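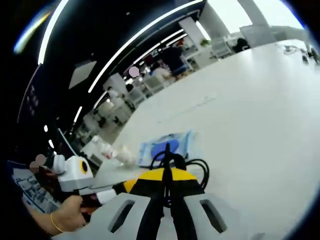 Buenas prácticas para el uso de pinzas manuales en mesas compartidas

Publicado en diciembre. Categoría: normas internas

La presente entrada recoge, con algunas modificaciones de redacción, las pautas que rigen desde este mes el trabajo con pinzas manuales instrumentadas en la sala de Jutetlow. El texto se publica en este espacio personal con autorización del grupo y no sustituye al procedimiento completo, que consta en el servidor Custari.

1. Ámbito

Las pautas se aplican a toda persona que maneje una pinza en las mesas comunes, incluidos los visitantes y el personal en prácticas. Quedan excluidos los brazos fijos, que se rigen por el documento de Skatham.

2. Antes de la sesión

La mesa admite únicamente los objetos previstos en la ficha de la tarea. Los envases de plástico transparente se colocan con el cierre hacia el operador. Los cables se llevan por el lado contrario a la mano libre y no deben cruzar el área de agarre.

Se comprobará el recorrido completo de las placas, abriendo y cerrando la pinza 3 veces sin carga. Si se aprecia holgura, el equipo se retira y se anota la incidencia. No está permitido apretar la tornillería durante una sesión - esta operación corresponde en exclusiva al responsable del equipo.

3. Durante la sesión

Cada toma tendrá una duración máxima de 220 segundos. Superado ese límite, la toma se cierra y se inicia otra con un número nuevo. La mano libre puede sujetar o acercar objetos cuando la ficha lo indique expresamente.

Las pulseras, los anillos y las mangas largas han sido objeto de debate. Theerawat Siriwan propuso prohibirlos sin excepción; el texto aprobado los admite en la mano libre y los excluye en la que acciona la pinza. Quien suscribe votó a favor de la redacción final, aunque considera que la cuestión deberá revisarse.

4. Personas en la sala

Los puestos de trabajo próximos pueden permanecer ocupados. El operador avisará en voz alta al comenzar y al terminar. Los rostros se difuminan antes de que el material salga de la sala, sin excepciones por consentimiento verbal.

5. Registro

La ficha debe cumplimentarse el mismo día. En la revisión anterior se examinaron 900 fichas y 63 carecían de firma; todas ellas fueron devueltas. El formato Thibodeau deja de aceptarse, salvo para las series ya abiertas.

Las observaciones al apartado 3 pueden remitirse por los comentarios de esta entrada. Las relativas al registro deben dirigirse al grupo por el cauce habitual.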